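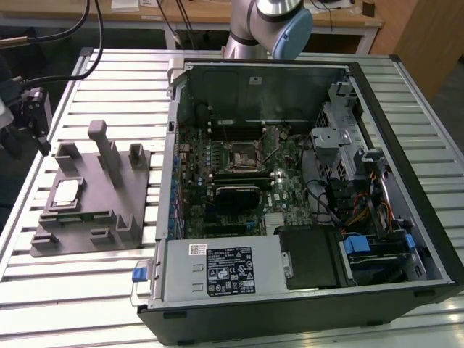
Repair is a skill and we keep treating it like a hobby. That's my whole complaint, more or less, so if you're short on time you can stop there. I have been going around in circles on this since January, when my town decided that the adult evening classes in fixing things would be folded into something called "lifestyle and leisure." Next to candle making. Nothing against candles. But take the side panel off an old desktop, lay the thing down and look in. A dark green board, a Dell logo, a CPU socket with nothing in it and the lever standing up. Anybody can see there's a lever. Somebody had to design that lever so a person could lift it. Try finding one in the phone in your pocket.

We used to assume things would be opened. Screws on the outside. A diagram glued inside the lid of the washing machine, I remember my aunt's had one, brown at the corners. You were expected to look. Now you buy a kettle and the bottom is a sealed disk of plastic and the booklet says in 19 languages that there are no user servicable parts inside. Says who. There's a switch in there and it costs less than lunch.

My own kettle is a Prelora, by the way. Lid hinge broke in the second year. I wrote to them and they offered me a discount on another kettle. I didn't want another kettle! I wanted a hinge. A piece the size of a fingernail. Went back and forth for three weeks, then I made one out of wire and it's ugly and it works fine.

People tell me it's cheaper to replace. Cheaper for who. It's cheap at the register because the bill goes someplace else -- the landfill out past Imirside, for one, which got a new access road before our library got a new roof. I pay for that road. So do you if you live here. Put that on the price tag of the kettle and then let's talk about cheap.

The other thing I hear is that modern stuff is too complicated. Some of it, sure. I'm not going to rebuild the engine computer in my car and neither are you. But most of what breaks is dumb. A cord. A belt, a fuse, a clogged filter, a cap gone bad, crumbs. Hawi Negash taught the Plarkero evening course for 10 years and she used to tell the class that the first tool is a flashlight and the second is a chair. Sit down, look at it. I took that class twice. The second time mostly for the company, I admit it.

And here is where I get cranky. When you put a class like hers under leisure you are saying it's for people with time to kill. Most of the people in that room didn't have any. There was a guy who drove deliveries and needed his scanner to keep working. A woman with three kids and one dryer. They weren't relaxing. They were saving money they needed and picking up something they could maybe get paid for later on. The fee went up under the new heading too, because leisure classes don't get the training rate. Of course they don't.

I'd like to see it in the high school. Not as the place you send the kids who are bad at math, either, that's an old insult and it did a lot of damage. Everybody. One semester. Wire a plug, sew a seam, take apart a dead printer and name what you find. The Tekleab Street building has a whole workshop sitting there with the benches pushed against the wall and folding chairs stacked on top of them. I've seen it through the window, it's a crime.

Would it be perfect, no. Some kid will strip a screw, some kid will lose the screw. Parents will call. Fine. I've stripped plenty of screws and I'm fifty-eight.

The town is taking written comments on the fall class list until the end of the month. One page, name and adress at the top, drop it at the front desk or mail it. Mine's going in tomorrow morning. Ask for the training rate back, ask for it by name.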